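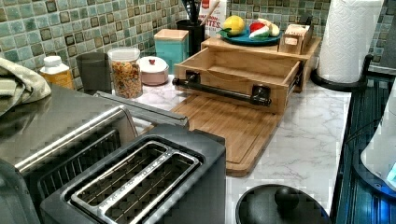 Thursday, March 7, 2019

Print this page | E-mail this to a friend

Well, I finally went to the open day at Wara! I've been meaning to go ever since the one last July, which I missed with that rotten cold. The bus out to Fluldale took forever and I very nearly got off at the wrong stop again.

They had a whole kitchen counter set up for the robot to work at, with a toaster, paper towels, cereal, the lot. I got terribly fond of the teal and grey tiles (I want them for our bathroom, never mind the robots). The job is all to do with a little wooden drawer and a blue plate of toy food on top of it. I do love that toy lemon with its leaf!

The chap running it told us they've done over 2000 goes at drawers since they started. Two thousand! I struggle with mine at home and I've got thumbs. A small boy next to me asked if it could make toast and got a very long answer about springs.

Tea was 6 pounds with a scone, which is cheek. Must look up the Vimard talk, I think they said it's on the 21st. Feet killing me, off to bed.

Print | E-mail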